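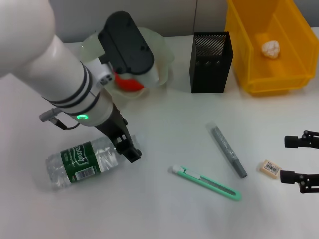
Fig. 1. Table top: bottle on its side, mesh pencil holder, yellow storage bin.

Trulta Desk Sorting Set: Set-up Guide
Section 5. Clearing and arranging the table top
Reading time: 2 minutes
Print this section | E-mail this section

This section applies to all Trulta sets supplied by Stolex for use in shared study rooms. It should be read before any item is placed in the storage bin.

5.1 Place the table against the wall and leave a gap of 100 mm behind it.

5.2 Stand the mesh pencil holder at the back of the table. Pens and markers are to be taken out of their plastic packaging before they are put in the holder.

5.3 Set the storage bin beside the holder, no more than 295 mm from it. Remove any crumpled paper or other waste from the floor of the bin.

5.4 Check that the caps of all drinks bottles are fully closed. Bottles should be stood upright or taken off the table.

CAUTION: Do not store open drinks in the bin. The slatted sides will not hold liquid.
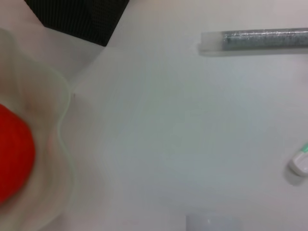 Fig. 2. Translucent container with a red item inside, and a clear tube lying on the table.

5.5 Keep small round items in the translucent container so that they do not roll. Do not press on the rim, as the plastic may bend.

5.6 Lay long tubes flat and away from the front edge.

NOTE: Wipe the table with a damp cloth only. Replacement containers may be ordered from the Bielecka depot, quoting the set number.

Stolex Customer Services, Urnton | Contact us | © Stolex 2022 | Back to top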